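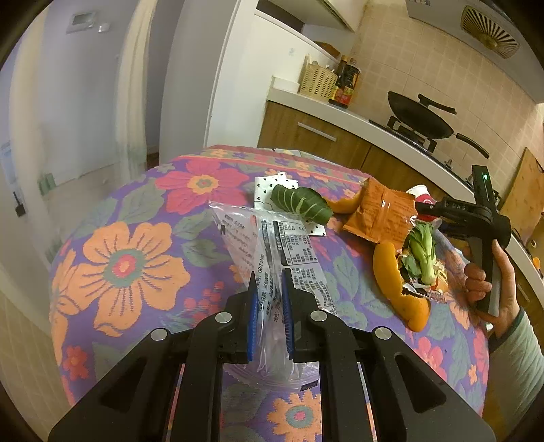 Barbara Bielecka told us at her very first class that she hadn't come to learn to cook, she'd come because she couldn't stand looking at her own table after dinner. We laughed, and then we saw how many people around the room were nodding.

So hi, welcome to Kitness! I'm Celina, and I run a small home kitchen school that cares an awful lot about what happens after the eating. Yes, we cook (stir-fries, soups, plenty of greens, whatever looked good at the market), but every session ends with the table cleared, and I count that as part of the lesson.

I started in January with one flowered tablecloth, three students and a handout I'd typed up the night before. The handout had 21 steps. Harish Khurana read it out loud at the end of class and by step nine everybody was begging him to stop, so I threw it away and we worked it out on the table instead. What's left of it fits on a card that goes home with you, and it's pretty much this: pull everything into one pile, sort the pile, carry it off, shake out the cloth.

The sorting is where people get chatty. Orange peel, bok choy ends and limp leaves are one thing, snack packets and plastic bags are another, and paper napkins start an argument every single time. Rules depend on where you live, so bring your own town's leaflet and we'll go through it with you. I've got a drawer full of them now, and Bogumił Domański has started filing them by county, bless him.

We also talk about what you shouldn't toss. A bok choy stem that's still firm can go in tomorrow's soup! Peel can be dried, or simmered with a cinnamon stick if you've been frying fish. I'm not strict about any of it, though. Some nights you're tired and it all goes in the basket, and that's fine too.
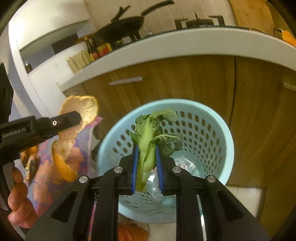 Bok choy and orange peel at clearing-up time.

Classes are small and run about 43 minutes after the meal itself, evenings from six. Wear something you don't mind splashing. We have aprons, but the good ones go fast.

Fiadzo is our sister group for kids and grandparents, same idea with more fruit and a lot more noise. Eugeniusz Gajewski looks after that one, so ask for him if you're bringing little ones. And if you've taken the basic class and want to get into the cupboards (the spice shelf, the bag of bags, that one cabinet), that's Didine, and it meets in the mornings.

To join, just write to me with your name, anything you can't eat, and how many are coming. I answer everything myself, usually late at night with a cup of tea.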